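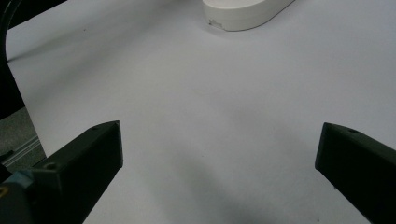
Home Features Reviews Games Comics

5 min read

Three nights on Karkasik and I still haven't finished the second act. Slept maybe four hours. Worth it.

Quick version for anyone who skipped the first game: you're a courier, the city of Nimri is sinking, everybody lies to you. The sequel picks up in March, one winter later, and the water's higher. Same map, half of it gone. My old safehouse? Under a canal.

Writer Omar Yammine told me the script hit 1,032 pages before they cut it. "We lost 50 characters. I miss one of them." Wouldn't say which.

Combat's better. Boats are worse, sorry. The score by Rania Awad is the thing I keep humming on the train, all low strings and that creaky door sound from teh title screen.

Also on my pile: season two of Inuvari (slow start, stick with it to the fourth episode) and the Veserum hardcover, about 700 pages, which I've been reading in the bath and have already dropped once. Pages are wavy now. More on both next issue, if I ever get off this damn boat.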